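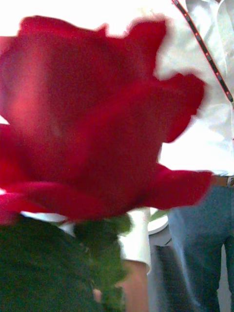 Grarkness growers teach robot arm to handle roses by hand

Thursday, April 11, 2024

Staff at the Kundmont flower nursery in Grarkness are teaching a robot arm to pick up cut roses and place them in a vase, one demonstration at a time.

A worker holds the arm and moves it through the job while the machine records the motion of each joint and the video from a small camera at its wrist. For longer reaches, the worker steps back and steers the arm with a handheld controller. The wrist camera gets very close to the flowers, and a single red bloom can take up much of its view.

The nursery has recorded 872 demonstrations since the work began in February. Four employees take turns at the arm, and none of them had used a robot before. Each got three hours of training.

Aseck, the company that supplies the software, said roses are harder to learn than boxes or bottles. Petals bend and block the camera, and no two stems are the same shape. Workers are asked to vary how they approach the flower and to keep recordings in which they had to correct a bad grip.

Red roses came first. The nursery plans to add 11 more varieties, starting with a pale one sold under the name Guzmán, which bruises easily.

Kundmont said the arm will not be used on customer orders this season. Bouquets will still be put together by hand, and the recording sessions will continue on weekday mornings before the packing line starts.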